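Ticket 2080 – Trirken mixed-snack packing: recordings rejected on upload, pick station slower than hand packing

Status: open, workaround in place
Site: Skerndale
Affects: training table, pick station, late shift packers

3 shares 11 comments

Reported problem

Out of 72 recordings uploaded from the training table in February, a large share came back marked "tracking lost" and were not used. The packers who made them were not told why. Meanwhile the Jullow arm at the pick station still drops foil bags and stops for a reset, and the person on the next bench has to leave their own work to clear it. The target for the mixed boxes is 600 a shift and was set before any of this started. It has not been changed. 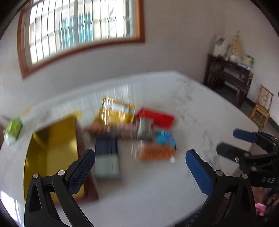 Han

I am logging this for the packing side. I have worked the mixed line since before the arm came in, and I now split my shift between the bench and the training table. Two of us at a time work with the hand-held grippers. We pick up and put down the same kinds of things we pack – snack bags, boxes, small wrapped sweets – and the recordings go to Trirken overnight.

Checked so far:

1. Grippers charged and paired before each session. No change.

2. Storage cards swapped between the two units. Rejections did not follow the card, so I put them back.

3. Slower hand movement. This helped. Packers are fast and most of us reach across and grab. When I asked people to close the jaws, wait, then lift, fewer files were rejected. It feels wrong to anyone who has been trained on speed, and new people needed a few tries before they stopped rushing.

4. Time of day. Sessions made after 5 pm passed much more often than morning ones. I did not expect that and checked it again the next week with the same result.

Reply from Trirken support, 10:40 am

Thanks for the detail. "Tracking lost" means the software could not keep a steady position for the gripper during the recording. Usual causes are fast movement, a covered lens, or a surface with few fixed points on it. Please send us the position of the table and any nearby windows. We will look at the rejected files from our side.

2 comments

Han, 2:15 pm

Lenses are wiped at every handover and nothing was covering them.

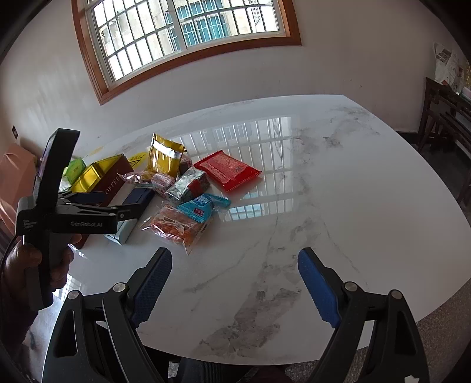

Time of day makes sense to me now, and I think the table is the cause more than the people. We were given it because it was the biggest clear surface on the site, and no one asked the packers where it should go. The window reflects straight onto the marble, bars and all, and the half of the top with no snacks on it is bare and shiny. Anyone working over that side has glare and very little pattern under the gripper. I have asked for the reflection to be treated as the main suspect before anyone is told again to move slower.

Changes made while we wait:

– Blind pulled down for morning sessions.
– Matte gray mat laid over the open side of the table.
– Snacks spread out before each recording so they are not all bunched at one end.
– Start and end of each recording done over the mat.

Result after the first week: rejections are down. Two files still failed and both were foil bags. I don't know if foil is a tracking problem or a grip problem and would like Trirken to say which.

Reply from Trirken support, 4:05 pm

Reflections match what we see in the failed files. Please keep the mat. Foil bags are a separate item and we have passed them to the team that handles the pick station.

Han, 4:30 pm

Thank you. Keeping the mat.

There is a second part to this ticket and I don't want it closed with the first. Time spent at the training table is still entered as packing time, so whoever does it shows a low box count for the shift. The same happens to whoever clears the arm. People have started to turn down the training table for that reason, and the ones who turn it down are mostly the experienced packers, whose handling is what the recordings are meant to capture.

Requests to Skerndale operations:

a. A separate work code for training and for arm resets.
b. The 600 target lowered on shifts where two people are off the bench.
c. Rejection reasons shown to the person who made the recording, on the same day if possible.

Operations note: (c) agreed, Trirken will switch on the daily report. (a) sent to payroll. (b) under review, no date yet.

Han: please leave open until (a) and (b) have an answer.

5 comments 1 share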